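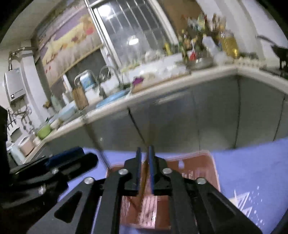

Where does the hot water in a kitchen come from?

Many kitchens have a metal box on the wall, above the counter. This box is a water heater. In some homes it is white, and in others it is silver. It has a small panel on the front, low enough for a grown-up to reach.

Cold water comes into the heater through a pipe. Inside, the water passes through a part that becomes very hot, either from a gas flame or from electricity. Then the water goes out to the tap. When you close the tap, the heater stops its work and waits.

Please remember: the pipes near a heater can burn your fingers. Only grown-ups should touch the panel.

Why do ladles hang on hooks?

A ladle is a big, deep spoon with a long handle. It does not lie well in a drawer, as its curved end takes much space. So many families fix a row of hooks on the wall and hang the ladles there. The cook can take one quickly while the soup is boiling.

Water also drips off a hanging ladle more easily, so it dries faster.

Why does the counter turn the corner?

A counter which bends round a corner gives the cook more room to work. You can cut carrots on one side, turn your body, and put them in a bowl on the other side. The cabinets below keep the heavy pots.

What are the tray and the tablecloth for?

A tray carries many small things in one trip. It also catches crumbs and drops. The tablecloth protects the table, and it makes the kitchen look cheerful too.

Try it at home

Ask a grown-up for a measuring jug. Pour 300 ml of cold water into a bowl, then carry the bowl on a tray from the counter to the table. Pour the water back in the jug. How much is left?

Written by Shobha Thampi for young readers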